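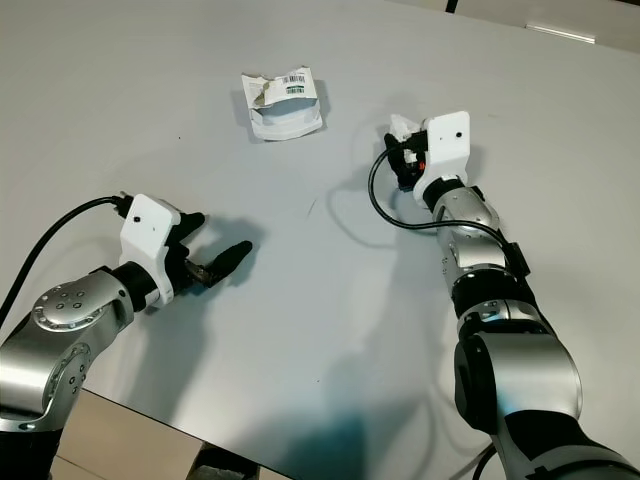 Nemoter

6 min read

Nemoter is a home-built two-armed robot bench put together in a shared workshop by a small group of hobbyists, beginning in 2014. It is best known among amateur builders for its long-running work on handling paper, thin card and torn packaging, which are some of the hardest things a hobby robot can be asked to pick up. The name covers both the machine and the loose set of notes, drawings and code that go with it.

Origins

The project was started by Remzi Değirmenci and Fidelina Cabrera, who shared a corner of the Vasylenko workshop and had each built a single arm at home. Değirmenci's was strong and slow. Cabrera's was quick, and it shook so badly at full reach that she had taped a sandbag to its base. They agreed to start over with a matched pair, and spent most of the first winter arguing over how far apart the shoulders should be. The answer they settled on, 523 millimeters, is still painted on the underside of the bench.

Bartosz Wysocka joined the following February and rewrote the control code in a few weeks. His version, called Garkel, let one arm wait for the other, and it remains the heart of the system. It is a wonderfully plain piece of software (the first release fit on two printed pages!) and many builders have learned arm control by reading it line by line.

Design

Nemoter has two jointed arms mounted at the near side of a large, light gray table. The segments are metal, with silver and black sections, and each arm ends in a white bracket that carries a black multi-fingered hand. Cables to the hands run outside the arms in wide loops. Builders who visit often ask about this, and the group's notes are firm on the point: an early pair of arms had internal wiring, and changing a single broken lead took an entire weekend.

The matte tabletop was a later change. The first top was glossy, and reflections from the ceiling lights confused the vision code so thoroughly that the left hand kept reaching for a lamp. Shadows are still a nuisance. Teresa Sowa, who looks after the vision side, wrote the filter that separates a shadow from the edge of a sheet of paper, and it is probably the most borrowed part of the whole project.

The hands

The current hands are the third type the group has used. Two-jaw grippers came first and were fine with blocks and cans, hopeless with anything flat. A suction cup followed and lasted a month. The fingered hands, known as the Vesness pattern after the set of drawings they came from, can close on a small scrap and hold it in a pinch, or lay a finger out straight to steady something on the table.

Getting a good pinch took a lot of patience. Przemysław Chmielewska ran 1000 practice grabs on scrap paper over one summer and wrote down every miss by hand. His notebook has been scanned and makes great reading, particularly the pages on receipts, which curl.

Packaging work

Opened packaging became the project's favorite test material. A crumpled wrapper never lies the same way for long, its torn flaps lift and fold, and a printed barcode may be turned in any direction. In the usual exercise one hand picks up a loose piece while the other keeps clear or holds the main part down. Sowa's code uses barcodes, when it can find them, to guess which way up a package is lying.

Success varies a great deal with the material. Stiff card is close to routine. Soft paper is much harder, and very thin film has so far defeated every set of fingertips the group has made.

Use by other builders

Several home versions exist, most of them with a single arm. Cabrera keeps a list of changes sent in by other builders and has folded many of them back into the drawings, including a better cable clip and a shoulder plate that can be cut with a hand saw. The shoulder plate drawing was last revised on April 2, 2019.

See also: Garkel (software), Vesness pattern, Vasylenko workshop

14 comments · 37 shares

We use cookies to remember your reading settings. Accept | Manage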